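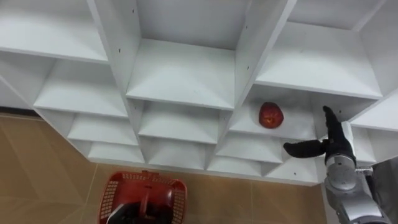 Left hand in the basket, right hand sizing up one apple. Shelf-picking cell at Wellthorpe.

1/ Setup notes for the cell, now that I've done it 2 times and sworn at it both times.

2/ Do the shelf first. Every cubby gets its own taught approach, and they all go bad if anyone leans on the unit. People lean on the unit.

3/ Wrist speed is capped at 300 mm/s near the dividers. I tried 400. The divider won.

4/ Finger pads: wipe, check for splits, log it. Some 1,700 grabs on this set so far and the log has my initials on every line, funny how that works.

5/ Re-zero the right arm after any bump. Yes, a small one counts. Next pad order goes in to Flamar in January.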